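Vandotus Hand Kit review: three months of teaching a robot to do my least favorite chore

I bought the Vandotus Hand Kit in November, and I've used it enough now to have opinions, most of them good and a couple of them grumpy. If you're trying to decide between one of these and a proper remote-control setup, I've owned both, so maybe I can save you some money.

Quick background on me. I run a very small side project with my friend Neville Dobson, who does the software half. We want an arm that can sort and fold clothes at a level that wouldn't embarrass a ten-year-old. I do the demonstrations, meaning I'm the one who picks up shirts over and over while the computer takes notes. Before the Vandotus we used the Triklow leader arm, where you move a little arm on your desk and the big arm copies you. Fun for an afternoon! Less fun by the third week.

What you get in the box

You get the gripper itself, a wide-angle camera that bolts on top, a spare set of fingers, a charging cable that's too short, and a booklet. The booklet is fine for putting things together and hopeless for everything after that. I ended up leaning on a long write-up by Evelien Boersma on the user forum, which covers calibration in the order you need to do it (the booklet has you mount the camera, calibrate, and then take the camera off again to fit the strap, so guess how many times I calibrated).

Setup took me most of an evening. There's a printed pattern you wave the camera at until the app is happy, and the app is picky. Turn off any ceiling fan with a light in it. That one cost me an hour.

How it feels in the hand

Good! Better than I expected, really. The trigger has a smooth pull with a bit of resistance near the closed end, and you learn pretty quickly how hard you're squeezing. I have small hands and could reach everything. Neville has enormous ones and complains that the heel of the grip digs in, so try one first if you can.

The weight is all up front, though. On a long session my wrist starts to go, and once my wrist goes my demonstrations get sloppy, and sloppy demonstrations are worse than none at all. I now stop after 17 takes and have a coffee. With the Triklow I could sit down, which I do miss.

Where it wins by a mile is feel. With the leader arm you're watching a robot across the room and guessing whether it has one layer of cloth or two. With this thing you're holding the cloth, more or less. You feel the tug when a sleeve catches. You don't think about joints or elbows at all, you just go and get the shirt.

Using it on laundry

Soft stuff is what I bought it for, and soft stuff is where I've put in the hours. Clothes on a sheet is my standard exercise: spread the sheet, dump something crumpled on it, pinch, lift, lay it back down. Getting one clean pinch of a thin fabric is harder than it sounds. My advice is to come in low with the fingers a little open, close slowly, and pause for a beat before you lift, so the recording has a clear moment where the grip is set.

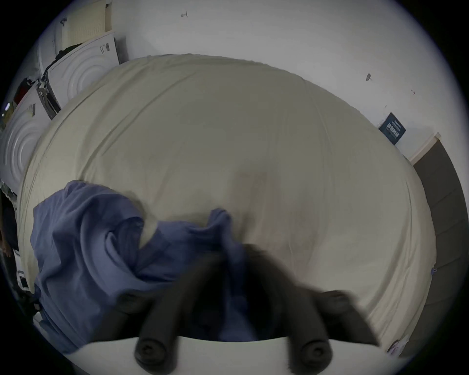

Do you need to own a robot arm before you start recording? You don't. The kit saves its own video and hand motion, so you can collect demonstrations for weeks and worry about the arm later, as long as the arm you end up with can carry a matching gripper.

That was a big selling point for me, because our arm was in pieces at the time (long story, wrong power supply, entirely Neville's fault). I kept recording all through that stretch and we lost nothing.

The other thing I love is how portable it is. The Triklow needs its arm, its desk, its base plate and a patient friend. The Hand Kit goes in a backpack. Changing locations matters more than I'd appreciated, too. Our first trained version had only ever practiced on my dining table and got completely lost when we moved it next to a window. Recording in more places helped a lot, and so did starting from different sides of the sheet.

The grumpy part

The app. Oh, the app. It names every recording with a string of letters and won't let you rename them in bulk, so if you don't keep notes you'll be watching a lot of video of your own hand. We have 1592 takes saved at this point, and I'd be in tears without my spreadsheet.

It also drops tracking if you move fast past a blank wall. You get a small beep, and it's easy to miss with any noise going on. I've lost whole sessions that way – you only find out when you go to export. A louder beep, please, or a buzz in the handle.

The fingers are another sore point. The pads that shipped with mine wore smooth and started slipping on anything silky. I swapped them for a set from Garside, which grip better and cost less than the official spares. They're a hair thicker, so you'll have to redo the open-and-closed measurement in the app afterward. Don't skip it! I did, and the arm spent a whole morning closing on air just above a dish towel.

Battery life is decent. I get through a normal session without thinking about it, but I carry a power bank anyway.

So does the training work?

For us, yes, within reason. After the first big batch of recordings our arm could pick up a T-shirt and move it to a basket most of the time. Folding is still comedy. It does the first fold nicely and then seems to lose interest. Neville thinks we need more examples of recovering from a bad grab, so lately I've been fumbling on purpose and fixing it, which feels silly but does seem to be moving things along.

I wouldn't use the kit for everything. Anything heavy, or anything needing real force, I'd still do by remote control, where you find out right away what the arm can and can't manage. Your own hand will happily do things a robot wrist can't, and you'll have a pile of lovely recordings that are no use to it. I lost 6 of my early favorites that way.

One buying tip: the Ustby carry case is made for a different model but fits with the camera still attached, so you don't have to calibrate again when you get where you're going. Mine lives in the hall closet, next to the vacuum.

Four stars out of five. I'd go higher if they fixed the file names.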